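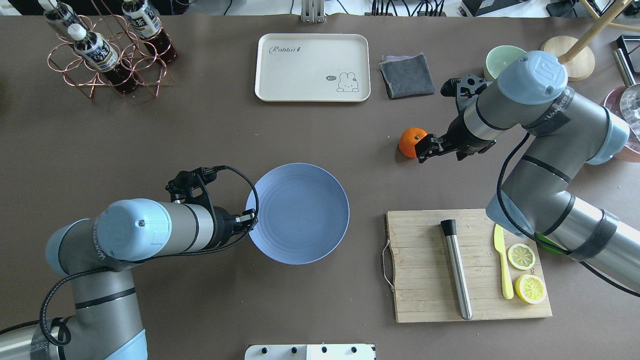
Workshop notebook - Cindgate hall, December, started 7:40 pm

Evening session of the reconciliation dialogue program, fourth sitting of this group. I'm writing while the kettle is on because I want to get it down before I lose the good bits.

Before anything else: the circle works so much better in the small room. We had the big hall for the first three sittings and people kept drifting to the walls. Tonight we had 20 chairs in close, no tables, coats in the corridor, and I could hear every person without once asking them to speak up. If Hostton offers us the hall again I'm going to say thanks, no.

Opening round

Used the question Aparecida Camargo suggested, "What did someone in your family believe about the people across the river?" I was nervous about it. Last year we opened with "When did you first feel like an outsider?" and got a lot of polished answers, things people had plainly said before. This one went somewhere else straight away. Grandmothers came up a lot. One man told us his grandfather wouldn't buy bread from a particular bakery for 32 years and never told anyone why, and the family just carried on walking past it after he died. Then a woman on the other side of the circle said her aunt had worked there. Long silence, and then they both laughed! I would have paid money to bottle that.

(Note for the write-up: check with both of them before it goes anywhere outside this notebook. No names, no bakery.)

Pairs

Five minutes each way, listener not allowed to reply, only to repeat back what they heard. I rang the bell at 5 and it was too early for nearly every pair. Keep the rule, stretch the time. I'd like to try eight and see if the quieter ones fill it.

The repeating back is still the part people complain about going in and talk about most coming out. One younger fellow said he felt like a parrot for the first minute, and then noticed he'd been getting his partner's story wrong on purpose, rounding it off to something he already agreed with. He said that in front of the whole group. Marvellous.

What didn't go so well

The letter exercise. We asked them to write to someone who had harmed them or their community, with no plan to send it. Three of them stopped writing almost at once and one went outside. I went out too and we stood by the bins and talked about her dog until she felt like coming back in. She was fine, she said, just not ready to be told to do it with a timer going. Fair enough, and my fault for the timer. The wording on the sheet is wrong as well. It says "forgive" in the second line and it shouldn't be there at all. A few people heard it as homework - as if they'd be marked down for still being angry.

Changes to the sheet:
Take out "forgive" and don't swap in a softer cousin of it.
Offer the choice of writing to the person, about the person, or about something else entirely.
No timer. Bell once at the end.
Say out loud that the page goes home with the writer, and that we don't collect anything.

Reading table

The Isaksson pamphlet went quickly again, the one with the two neighbours telling the same winter from opposite ends of the street. Need more copies. The thicker Brornex reader was hardly touched, and I think it's the cover (grey, tiny type, looks like a tax guide). The interviews inside are terrific, especially the former gang member who now does night shifts at the shelter and won't let anyone call him reformed. I might photocopy just that chapter and leave it lying about.

Closing round

One word each, then one sentence if they wanted it. Words I managed to write down: tired, bread, lighter, suspicious, hungry, glad, bread again. I loved "suspicious". He explained that he'd had a nice evening with people he'd been told all his life not to trust, and he was still working out who was having him on. I told him to bring it with him next time and I meant it.

Numbers for the Cindgate report: 39 people have come to at least one sitting since we began. Aparecida thinks we should quit chasing new sign-ups for now and put our energy into the ones who keep coming back. I was all for growing it until tonight. Now I'm leaning her way, though I'd still love to get a second group going on the other side of the river with their own facilitators, so it isn't always us hosting and them visiting.

For next time

Ask the bakery pair if they'd be willing to open the round together. No pressure.
Eight minutes in pairs.
New letter sheet to Aparecida before it gets printed.
Proper milk. The powdered stuff got its own round of grievances.
Ring the woman who went out, just to say hello.
Find out if the small room has a second key.

10:15 pm, chairs stacked. Still buzzing, won't sleep for ages.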